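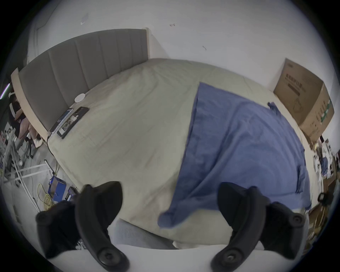
Trakex Equipment Catalog, Volume 2, Page 49

Keane Antenna Rotator, Model 2

The Keane is a two-axis rotator for small satellite ground stations. It turns a pair of crossed Yagi antennas, or a single light dish, so that they follow a satellite from one horizon to the other. It is sold to schools, radio clubs, small labs and anyone else who wants to receive signals from low Earth orbit without pointing an antenna by hand.

The rotator comes assembled and greased. The control box comes separately packed in the same carton. You supply the mast, the antennas, the radio and a computer to run the tracking software.

What it does

A satellite in low orbit crosses the sky in a few minutes. During a high pass it moves slowly near the horizon and quickly overhead, and the antenna has to keep up with both. The Keane turns in azimuth (left and right) and elevation (up and down) at the same time. It takes its pointing angles from the computer over a USB cable and reports its actual position back along the same cable.

The elevation axis travels past vertical and down the other side. Tracking software calls this flip mode. With flip mode on, a pass that crosses north can be followed without the azimuth motor swinging all the way around partway through. If your software does not support flip mode, leave the switch on the back of the control box in the OFF position and the elevation axis will stop at vertical.

Changes from Model 1

The elevation gearbox is new. Model 1 used a single worm gear and had some play in it once the grease had worn in, and owners with long antennas noticed it in wind. Model 2 has a spring-loaded worm that takes up the play.

The position sensors are now magnetic. Model 1 had potentiometers, and they needed recalibrating every season or so.

The cable connectors have moved from the side of the housing to the underside, where rain does not reach them as easily. Model 1 cables fit, but they may be too short for the new route. Check this before you climb.

The mast clamp has not changed. A Model 2 bolts onto the same mast as a Model 1 with no new holes.

Specifications

Axes: 2
Mast clamp range: 30 to 49 mm outside diameter
Antenna load, balanced: 30 lb
Control box input: 30 volts DC, supply included
Computer connection: USB
Control cable: 97 feet, included
Housing: cast aluminum, painted gray
Mounting: upright only

The load figure is for a balanced antenna. If the boom is clamped at one end, or a heavy preamplifier is mounted at the tip, add a counterweight on the other side of the cross boom. Counterweights are listed under Accessories.

Software

The control box accepts the two most common rotator command formats and picks the right one when the software connects. No driver is needed on current versions of the main desktop operating systems.

We also supply Flelura, our own pass planner, as a free download for Keane owners. Flelura lists upcoming passes for your location, starts the rotator before each one and parks it afterward. It reads standard orbital element files, which should be refreshed every few days for satellites in low orbit. Old elements are the usual cause when the antenna seems to run ahead of the satellite or behind it.

Flelura does not control radios. Doppler correction has to be done in your receiver software.

Installation notes

Test the rotator on the ground first. Connect the cable, run both axes through their full travel and check that the readings on the control box match what the rotator is doing. Two people should do the mast work – the housing is awkward to hold with one hand while tightening bolts with the other.

Set the mast plumb with a level. A mast that leans will throw off the elevation reading by a different amount in each direction, and no calibration setting can correct for that.

Point the rotator to true north, not magnetic north. The simplest way is to sight along the boom to a landmark whose bearing you have taken from a map.

Leave a loop of coax at the rotator large enough to allow full movement on both axes. Tape it to the boom and the mast, never to the housing.

Ground the mast according to your local electrical code. Disconnect the control cable and the coax when thunderstorms are expected.

Care

The gearboxes are sealed and need no regular service. Once a year, check the clamp bolts, look over the cable jackets for cracks and wipe the connectors. If the rotator has sat unused through a winter, run each axis slowly from end to end before tracking a pass.

In icing conditions, park the antennas at zero elevation and leave them there. The control box shuts off a motor that stalls and shows a steady red light. Clear the ice, turn the box off and on again, and the light will go out.

Accessories

Cross boom, fiberglass, with clamps
Counterweight, single
Counterweight, pair
Extension cable, 49 feet
Connector boots, set of 2
Lilis mast-top weather cover
Replacement power supply

The Lilis cover fits over the azimuth housing only and does not limit elevation travel. It is the same cover sold for Model 1.

Only one extension cable may be used. With two in line, the voltage drop is enough to slow the motors and the elevation axis may not lift a full load.

Ordering and service

Orders are shipped in the order received. The Model 2 is in stock. Model 1 is no longer made, but we will repair it through June, and parts will be sold after that while they last.

The warranty runs for 2 years from the date of purchase and covers the motors, gearboxes, sensors and control box. It does not cover lightning, water that has entered through an unsealed connector or damage from an unbalanced load.

Before returning a unit, write to Lungile Magagula in the service department with the serial number and a short account of the fault. The serial number is stamped on the underside of the housing, next to the connectors, and again on the back of the control box. Please give both – the two parts are calibrated together and should be returned together.

Specifications on this page were revised March 2, 2024, and replace those in Volume 1.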